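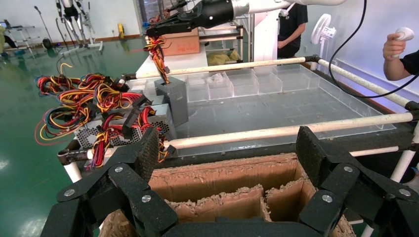
Power supplies and their wiring on the sorting tray, with one of the divided cardboard boxes.

About us

Hi, and thanks for clicking over to the page that hardly anyone clicks on! I run Drallolent, a small shop in Neltdale that takes in old computer power supplies, sorts them, and sends them back out to people who can use them. If you build test benches, fix up older desktops, teach an electronics class or just need a box of connectors that fit, you're pretty much who I had in mind when I started.

I got going with 16 power supplies on my kitchen table. A school district two towns over was clearing out a storage room, I said I'd take "a few," and I came home with a full back seat (my car smelled like warm dust until June). I sold the good ones, stripped the bad ones for their leads, and then the school called again. By the end of that first year I'd handled 93 units and my family wanted the table back, so I rented a space in the old Reinholz building and moved everything over there.

Most of what we do is sorting, and I love sorting. Everything comes in tangled. Red, yellow and black wires mostly, with some blue and orange mixed in, and every bundle seems to have grabbed hold of the one next to it on the drive over. The units get pulled apart from each other first, then the casings get looked over, then the wiring. A supply that's worth keeping goes to testing. One that isn't gives up its cables, and the metal goes to the scrap yard down the road.

We use a lot of boxes with dividers. I'm a little obsessive about this! A loose pile of leads in a plain carton is a knot by lunchtime, but give each bundle its own compartment and you can lift out the one you need without bringing six friends along. The cardboard ones get used until the edges go ragged, and then they get used some more. I've tried fancier bins and I keep coming back to whatever has a wall down the middle. 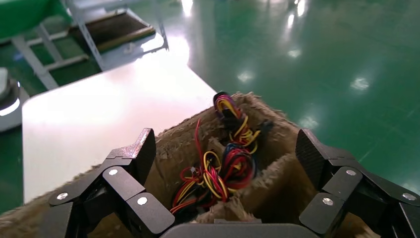

Bundles are how we sell most of our wiring, too. You can order a mixed bundle, which is a bit of a grab bag and by far our most popular thing, or you can tell me which connectors you're after and I'll put one together for you. A custom bundle takes up to 8 working days. The mixed ones usually leave the shop the next morning. All the leads are checked for nicks and bent pins before they're packed, and if I've missed one, write to me and I'll send another, no forms to fill out.

We also run Tiduda, our little program for classrooms. Teachers get a kit of leads and connectors at cost -- stripped leads only, never a working supply -- along with a sheet on how to read the wire colors. Seven schools are signed up so far and there's room for more. The kits are always cut free of the casings, and please don't open a power supply at home to get at the wires. The insides can hold a charge long after it's been unplugged.

Want to drop something off? We take desktop power supplies in any condition, working or dead, with the cables still on if possible. Come to the side door in Neltdale between 10 and 4, and ring twice because the bell is shy. If you've got more than will fit in a car, send a message through the contact page first and I'll clear some floor for you.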